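Flumunwood Workshop Members Begin Kitchen Stage of Robot Arm Build

31 Mar 2020

FLUMUNWOOD – Members of the Flumunwood shared workshop have moved their home-built robot arm project into its kitchen stage, the workshop announced. Work at this stage is carried out in simulation, on a model kitchen with marble counters, before the same tasks are given to the arm under construction.
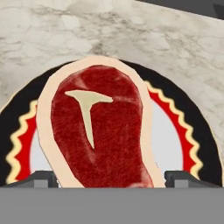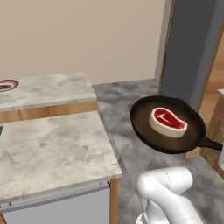 Simulated steak exercise, seen at the gripper and with the frying pan.

The arm, known as Cliso, is being assembled in the workshop's east room from printed links, salvaged motors and a control board designed by members. The project was opened in September and has 9 regular participants. Its stated purpose is to produce an arm that can be built at home with hand tools and maintained by its owner.

According to the workshop, food handling was selected for the first full set of trials. Flat, heavy items place uneven loads on the fingers, and pans require the wrist to be held level over a distance. A total of 450 simulated runs is planned, divided among picking up, carrying and setting down. Results will be entered in the project log, including those of runs that are stopped early.

The Delimeo supply store has agreed to provide bearings and fasteners for the physical arm at cost. The second version of the wrist, which follows a design contributed by the Nomura makers' group, is being printed at present. Each set of wrist parts requires 19 hours on the workshop's larger printer, and members are asked to check the booking sheet before planning long jobs of their own.

Drawings and a parts list for the base and shoulder may be consulted at the front desk. Drawings for the gripper will be added when the finger mounts have been revised. Introductory sessions on motor wiring last 90 minutes and are open to all members who have completed the general safety course.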